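Mostafa Mahrous has packed small goods by hand for eleven years, and he still opens every delivery himself. I visited him in August at the back of Zivar, the shop he runs for people who repair lamps and clocks. The packing table was the first thing he wanted me to see.

"People ask me about the parts," he said. "I like better to talk about the bags."

The bags are his main expense after rent. He buys them from a supplier called Flenon in cartons of 400, and one carton lasts him less than a month. Before, he used paper envelopes, but small screws made holes in the corners and customers wrote to complain. One man from a firm named Rowbotham received an envelope with nothing inside it. Mostafa sent the screws again and paid the postage.

I asked him how he decides what plastic to keep and what to throw away. He thought for some time before he answered.

"If it is flat and clean, I keep it. If it is crushed, it goes in the bin. In the beginning I tried to make the crushed ones smooth again with my hand. My wife watched me do this one evening and she said, Mostafa, how much does this bag cost? So I stopped."

He prefers a white table. On his old one, dark brown, a black washer could hide until the next morning. He also likes to have one side of the table free, and he is strict about this – cups, phones and keys must go on the shelf.

"The bin stands on the left, always," he told me. "I take the parts with my right hand, so the waste goes to the other side.

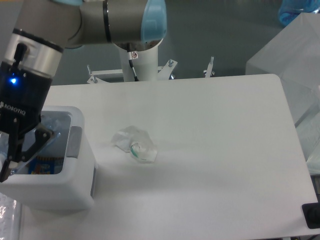

And it must stand on the table, not under it. When it was on the floor I missed it many times, and then I was sweeping plastic until seven in the evening. A bin with a thick edge is good, because you can lift it with two fingers."

Last month he sent out 638 orders, his best number until now. He does not want to grow much more. A company called Fatureck offered to do the packing for him in their warehouse, and he went there to look. The people were polite and the coffee was good, he said, but he came home and refused.

"They put everything in a box that is too big. Then they fill the box with more plastic. For two small springs! I could not sleep with this."

When I left he was cutting the tape on another carton from Flenon, and he asked me to hold the door for the driver.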